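Skollska Student Records Project: Progress Report to the Vrettos Fund
Reporting period: spring term to end of August
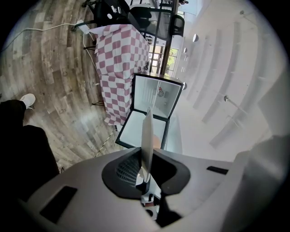
The main work in this period was the transfer of old paper transcripts into the new records system. When we wrote our last report, the scanning was finished but the checking had hardly begun. Now 563 student files are checked and closed. Another 119 files are still open, and they are the difficult ones, so I do not want to promise that they will go at the same speed.

A file stays open for different reasons. Most often a course was renamed between two catalogs and the old title does not match any code we have. In other files a grade was corrected by hand and the correction has no signature. We do not change such a grade ourselves. We send the page to the department that taught the course and wait for a written answer. The Department of Chemistry answers quickly. Two other departments were slow during the summer, and I have asked the dean's office to remind them.

Staff

Ívar Kirkegaard joined us as records assistant at the start of the period. He works half time, as agreed in the budget. His first weeks went to learning the rules for transfer credit, which are more complicated at Skollska than the grant application suggested. He now does the first check of each file and I do the second. We tried to let one person do both checks for a short time, but the number of small mistakes went up and we returned to the old way.

Diploma reprints

We received 159 requests for reprinted diplomas, more than in the same period last year. Many came from graduates of the former Belen campus, who need the name of the present institution on the document for their employers. The wording for these reprints was approved in spring. It says where the degree was earned and who keeps the records today. Before this we wrote a separate letter for each person, and it took a lot of time.

The waiting time for a reprint is now eight working days when the fee is paid and the identity form is complete. If the form is not complete, it can be much longer. I have rewritten the form in simpler language and moved the question about former names to the first page, where people see it.

Room scheduling

This part is behind the plan. We wanted to connect the Ganley scheduling module with the exam calendar before the fall term, and we could not do it. The module reads our evening classes as two separate bookings and then refuses the second one. The supplier has confirmed the problem and sent us a correction to test. Until the tests are done, final examinations will be scheduled by hand, as before. I am sorry for this delay – in the first plan I allowed too little time for testing.

Budget

Spending on salaries is as planned. Spending on software is below the plan, as the last payment for the scheduling module is due only after we accept it. I ask for permission to carry this amount into the next period. We spent a little more than expected on security paper for diplomas, and this was covered from the line for office supplies.

Next period

We will continue with the open transcript files, beginning with students who have asked for a transcript and are waiting. Ívar will prepare a short written guide on renamed courses, so that the knowledge is not only in my head. The test of the scheduling module will be done with last year's exam data. I will send a short note when it is finished, also if the result is bad.

Annapurna Naidu
Deputy Registrar, Skollska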